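News > Media releases > Contracting

Gastano opens free rate-check service for contractors

NUNIMCOMBE, December 2022 – I've been contracting on and off for most of my working life, and I still go a bit red when a client asks what my day rate is. So I'm really chuffed to be the one writing this release, because from today Gastano is offering a free rate check to any contractor in the Nunimcombe area, whether you're on our books or not!

You send us your current rate, your trade or field and a few lines on the job you're going for. One of our team (often me, I put my hand up for it) reads it and writes back with what we've seen similar work go for lately, plus a plain opinion on whether you're asking too little. Most people are, in my experience. I was, for years.

We trialled the service over winter and 198 contractors had a go. I thought we'd mostly hear from IT people, but we got bookkeepers, drafters, lab techs, a couple of sign writers and one very patient piano tuner. Plenty of them hadn't put their rate up since they started out.
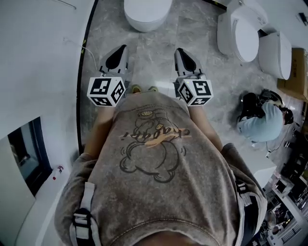
What you get

- A written reply within four working days
- A go at our new rate calculator, built for us by Besomus, which takes in super, leave you won't be paid for, insurance and travel
- A short script for raising your rate with a client you'd like to keep (I've used it myself, and my voice only wobbled once)

We've set aside 1000 free checks for the first round. If they go quickly we'll look at running another in February, but I can't promise that yet, so get in early if you've got a renewal coming up.

Talk it over in person

If you'd sooner have a chat than fill in a form, we're holding drop-in mornings at the Athumani centre in Nunimcombe. Bring your last contract if you have it handy, and cross out the client's name first, please. We can't give tax or legal advice, and we'll tell you when a question needs an accountant. There's tea, coffee and usually a slice of something.

Your details stay with us and aren't passed on to agencies or clients. You can sign up through the contractor page on the Gastano website, or ring the Nunimcombe office and ask for the rate check desk.

Media contact: Gastano contractor team, Nunimcombe office

Recent releases
Gastano moves to shorter payment terms
Umbrella company or your own: our new guide
Notice periods and what to ask for
Besomus calculator now works on phones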